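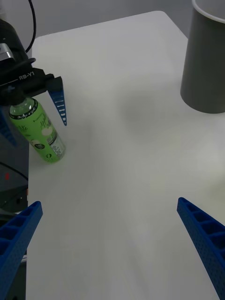 Table setup with bottle and gray bin, finger kit fitted.

Primon evaluation: progress report to Hanrahan
Period covered: through November

Where we are

Hanrahan is paying us to find out whether the Primon finger kit deserves a place on the recommended list, and this report covers the first 22 sessions of the 30 in the plan. The remaining eight are scheduled and the room is booked, under our own name this time.

The kit arrived from Pistier in two boxes and one apology for the late third box. The third box held the screws. Once reunited, the parts went on in a morning. The printed instructions cover a different bracket, but the drawings on the supplier's site are correct and we used those.

Spending

Of the equipment line, $3,933 has gone out. That covers the kit, one set of spare fingers and a shipping surcharge that Pistier describes as "seasonal." We have asked which season. No increase is requested at this point, and I would like credit for that sentence when the next report comes.

What we think of the product so far

The blue ribbed fingers are the selling point, and they are pleasant to work with. They give a little when they meet a curved surface, so the operator can be slightly wrong about the approach and still get hold of a small drink bottle. The old rigid jaws from Andurent held operators to a higher standard, and the operators do not miss them.

Wear is harder to judge. The brochure promises a long service life without attaching a number to it. We have been writing down the state of the inner faces after each session and will send the whole log with the final report, including the entries that just say "same."

Support from Pistier is polite and slow. We have opened 4 tickets. Two were answered properly, one was answered with a link to the brochure, and one was closed as a duplicate of itself.
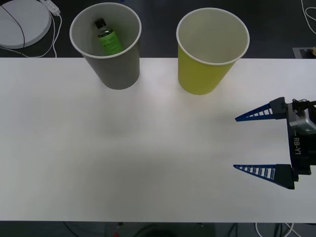
Placement is the part of the plan Hanrahan asked us to weight most heavily, and it is where the kit has given us the most to write about. The task is simple to state: bottle into the container, let go, back off. Our scoring sheet had a yes/no box for "in the container," and that box has caused more discussion than the robot. A bottle leaning in the gray cup with its black cap uppermost, the yellow cup next to it empty, is a yes by the sheet as written. Hanrahan's reviewer may have had something more upright in mind. We have added a column for tilt, and sessions already scored will be rescored from the recordings.

Open fingers also take up a fair amount of room. With two cups side by side, the operator has to think about the neighbor on the way out as well as on the way in. A narrower opening setting exists in the software, two menus deeper than anyone would look, and the next sessions will use it.

Next period

Finish the remaining sessions with the narrower opening. Rescore the earlier placements. Fit the spare fingers and compare them with the used set. Get a written answer from Pistier on service life, or failing that, on the season.

Decision needed from Hanrahan

Please confirm whether a leaning bottle counts as placed. We can live with either answer but would prefer to have only one of them.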